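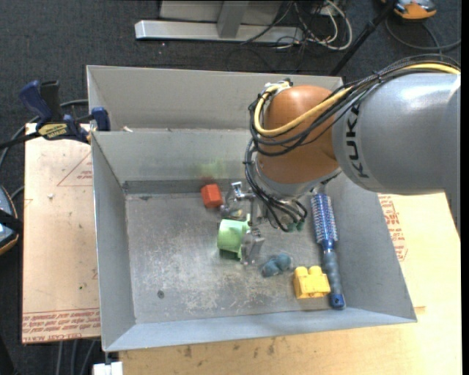
Moving my API docs out of the wiki

10/20/24

I maintain a small internal API called Clolus. It handles parts inventory for a company with two warehouses, and it has grown one endpoint at a time since I took it over. In February I counted 268 documented operations in the wiki. The code had 288. That gap is what got me to finally sit down and fix the docs.

The wiki pages had been written by hand. Each one had a table of parameters, a sample request and a sample response, and most of the samples came from whatever the API returned on the day the page was written. Some still showed a field called qty_left, which we renamed long ago. People would copy the sample, get a 400 back, and send me a message. I would fix that one page and go back to work.

I wanted the reference pages built from the same file the server uses to check requests. We already had an OpenAPI file, sort of. It covered the older half of the API and was missing most of the error responses. Filling it in took longer than every other part of this put together. I did it by path, a few each evening, with the route handlers open on one side and the YAML on the other. If you are about to do this, start with the shared schemas. I started with the paths and ended up with the same address object pasted in a dozen places, then had to go back and pull it out into components.

For the site itself I tried 3 generators. The first made nice pages but put everything in one long document, and the browser got slow before it finished loading our spec. The second was Brolmont, which splits the pages by tag and has a decent search box. The third was Gromton. It is plainer, and the sidebar can't be reordered without editing a template, but it reads the spec file directly at build time and fails the build when a reference doesn't resolve. Brolmont skips broken references and leaves a blank spot on the page. I had a lot of broken references, so I went with Gromton.

The build runs on every merge to main. It checks the spec, builds the pages and copies them to a folder on the internal web server. There is also a small script I named Su that compares the route table in the running app with the paths in the spec and prints whatever is in one and missing from the other. It is a short script with no options. On its first run it found two endpoints that no client has called in years, and I removed them. It also found one that the mobile scanner uses every day and that had never been written down anywhere.

Examples are still a problem. Generated examples are correct in shape but they look silly, with every string set to "string" and every number set to 0. For the endpoints people use most I wrote real ones by hand and put them in the spec – order lookup, stock transfer, receiving and returns. A test sends each of those to the staging server and compares the response against the schema. The rest have the silly ones for now.

I kept the wiki for the things a spec doesn't hold well. How to get a token, what to do when the rate limit kicks in, why stock transfers need two calls and what happens if the second one fails. Those pages now link to the reference and have no parameter tables of their own. The old reference pages are gone, with a redirect to the new site. One person had bookmarks to all of them and was not happy about it, so I sent over a list of the new addresses.

The try-it console is turned off. It worked fine against staging, but the server picker also listed production, and I didn't want anyone creating a real transfer from a docs page. I could take production out of the server list, but the client generator reads that list too. I need to look at whether the two can use separate files.

Next on my list is versioning. The site only shows the current version, and one of the warehouses is still on the older client until their handhelds are replaced. For now I have put a zip of the old pages on the shared drive under docs/archive.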